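3.2 Why patterns wear people out

I got into this because of my aunt's hallway, which has stripes on the wall, flowers over the stripes, and a floor that joins in. I always wanted to leave it! So when Geronell let me send a survey to its wallpaper customers, I asked 300 of them how long they'd kept a pattern before getting sick of it. Stripes alone did fine. Stripes with a floral on top got dropped sooner, mostly in small rooms (Grigoris Chatzigeorgiou saw the same thing in his rental study, so I felt less alone). 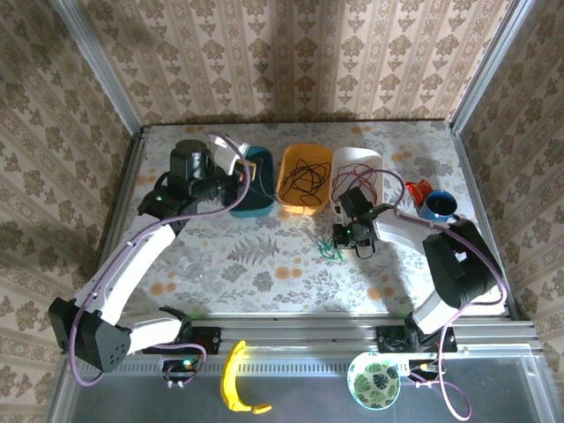

Figure 2. Striped floral wallpaper in beige and brown, with a fern-print cloth in pale gray.

The part I didn't expect was the fabric. People hardly ever blamed the walls by themselves. They blamed the new curtains, or the tablecloth somebody gave them in November, and then they tore down the paper anyway. In 21 of the written answers the cloth went back on the table afterward, against plain paint, and they liked it again. I coded those as "clash" instead of "fatigue," though I went back and forth on it, and Section 4 has the numbers both ways.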